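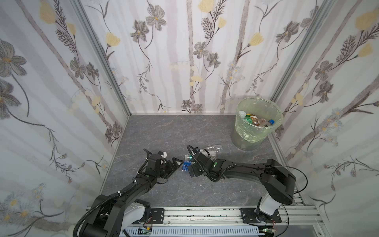 Oltance 4 separates arm scheduling from grasp planning

Oltance, the open source control stack for two-armed workcells, has moved to version 4. The main change is a new scheduler that decides which arm may enter a shared part of the workspace, and when. Until now that decision was made inside the grasp planner, which meant a change to one could break the other.

The release notes list bottle sorting as the reference task. Two arms on a common rail pick plastic bottles off the floor of a small booth and put them in a lined wastebasket in the corner. The task was chosen for its awkward parts. Clear bottles give poor depth readings, crumpled ones have no reliable long axis, and small items such as caps tend to lie in the zone that both grippers can reach.

Shared zone handling

In version 3, each arm planned its full path and then checked it against the other arm's path. If the two conflicted, the arm that had planned second threw its path away and started again. With both grippers working near the centre of the floor, the second arm could replan many times before it moved at all.

Version 4 divides the workspace into cells and treats each cell as a resource with a lease. An arm requests the cells it needs for the next segment of motion only. The lease lasts 220 milliseconds and is renewed while the arm remains inside. If a renewal is missed, the arm slows to a stop on its current path and holds its grip. The other arm keeps moving as long as it stays out of the leased cells.

Two arms can hold leases on neighbouring cells at the same time, so both grippers may work within a short distance of each other. The minimum fingertip clearance is 40 millimetres by default and can be set per task. Setting it lower prints a warning at startup and writes an entry to the log.

"The old code treated the middle of the floor as one big no-go area whenever anyone was in it," said Macarena Palacios, who maintains the scheduler. "You'd see one arm parked for most of a cycle. Leasing by segment fixed the parking. It also gave us a new kind of deadlock, and that took most of the winter to get rid of."

The deadlock occurred when each arm held a cell the other had asked for. Version 4 resolves it by priority. The arm with a closed gripper keeps its lease and the arm with an open gripper backs out along the path it came in on. If both are closed, the arm with the shorter remaining path goes first.

Perception

Bottle detection is now handled by Zonero, a separate package that had been available as a plug-in. It uses a single fixed colour view of the booth and returns a mask and a grasp line for each object. Depth is optional and is ignored by default for objects classed as transparent.

Patterned walls were a known problem in earlier builds. Printed flowers and stems were sometimes returned as objects, and the planner would send an arm toward a wall. Zonero now takes a floor polygon at calibration and drops any mask whose lowest edge falls outside it. A second polygon marks the mouth of the bin so that bottles already inside are not picked out again.

The current model was trained on 2615 labelled views. The maintainers say that labels on bottles help detection a great deal, and that clear bottles with the label removed are still the weakest class. Caps and loose labels share one class, "small item", and the planner leaves them until no bottles remain on the floor. A flag reverses this order.

Cable model

Jokulley, the collision checker, has gained a rough model of external cables. Conduit that runs along the outside of an arm is represented as a chain of spheres fixed to the links, with slack added at each joint. Earlier versions checked the bare links only, and users with added conduit had to pad every link by hand. The padding made some reachable poses look blocked, mostly low ones near the base.

The chain is defined in a text file, one line per sphere. There is no automatic fitting. Palacios said a fitting tool had been written and then removed before the release because it gave different results on the left and right arms.

Upgrading

Configuration files from version 3 will load, but the old "shared_zone" block is ignored and should be deleted. Grasp planners written against the version 3 interface need one change: they must return a list of segments in place of a single path. The project supplies a wrapper that cuts a single path into segments of equal length. It works, but the leases it asks for are larger than necessary.

The scheduler loop runs at 125 hertz and must be on the same machine as the arm drivers. Perception can run elsewhere. Networked scheduling was tested and dropped, as late renewals caused frequent stops.

Logs are now written in a single format across all packages. Each lease request, grant, renewal and refusal is recorded with a timestamp and the name of the arm. A small viewer plots both arms on a common time axis, with refused requests in a separate row. The viewer reads version 3 logs but leaves the lease rows blank.

Known issues

The release notes list three open faults. A bottle lying against the bin can be masked together with it and is then skipped. The back-out move does not yet use the cable model. On restart, leases held by an arm that was stopped by hand must be cleared with the command line tool before either arm will accept a task.

The Říha simulator has been updated to match and includes the bottle booth as a sample world. Bottles in it are rigid, so results for crumpled ones should not be relied on. Work on a deformable version is planned for the next release, along with a handover primitive for passing an object from one gripper to the other.

Version 4 is available from the project's package index. Fixes for version 3 will continue until December.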